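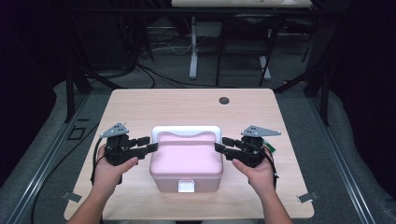

A pink plastic box with a white latch, on a light wooden table.

Salamatu Appiah has prepared tax returns for small firms in Ustport since 2000. Most of her calls this winter are about one thing: the new town levy on goods kept in storage.

"People hear 'inventory' and think it means a warehouse," she says. "If you sell from your spare room, you may have to file too."

The levy applies to stock held on the last day of the year. Owners list it at cost, and the form is due in April. A first late filing costs $68.

Lionel Pearce runs Tirkow, a housewares shop in Ternside with 2 employees. His bill came to $579. "I can pay it," he says. "What bothers me is that I'd already bought for spring. Those goods count the same as things I've had for years."

Appiah tells clients to keep supplier invoices with the count sheets and to write off damaged stock before the year closes – a step many skip. Goods held on consignment go on the owner's form. "Get that in writing," she says.

Pearce has put off his next order until January. "My supplier wasn't happy," he says, "but he'll ship it on the third."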